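# Go in September, and go for the small ground

I've been telling anyone who'll listen that the best sporting weekend you can have is in a town you've never heard of, and Greveslow is my proof.

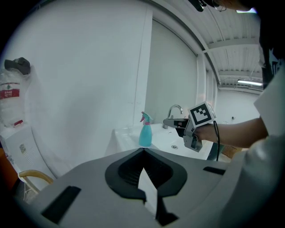 Greveslow's home ground holds 900 people if everyone breathes in. The big stadium up the line at Zenach holds a whole lot more, and I've had good nights there, but I couldn't tell you a single thing anyone near me said. At Greveslow I stood by the rail with a pie and gravy, and by half-time I knew which winger had a crook knee and which bakery to be at before 9 am (Kunitz, on the corner, get the plum slice!).

Travel writers keep sending fans to the same few cities for the same few fixtures, and I reckon it's a waste of a good trip. You pay the earth for a room, queue for a beer and watch most of it on the screen anyway. My bed in Greveslow was $62, upstairs at the Marty, with breakfast - and the train in from Zenach takes 90 minutes through some gorgeous river country.

My friend Margaux Le Goff thinks I'm romanticising it. She says a small ground is lovely until it rains sideways, and fair enough, there's one bit of roof and the locals know how to get under it. I'd still go back tomorrow. I love hearing the tackles, and I love the walk to the pub afterwards with both sets of supporters arguing over the same penalty.

Kick-off is at 2 pm. Bring a coat, and get off at the second Greveslow stop, the one by the bridge.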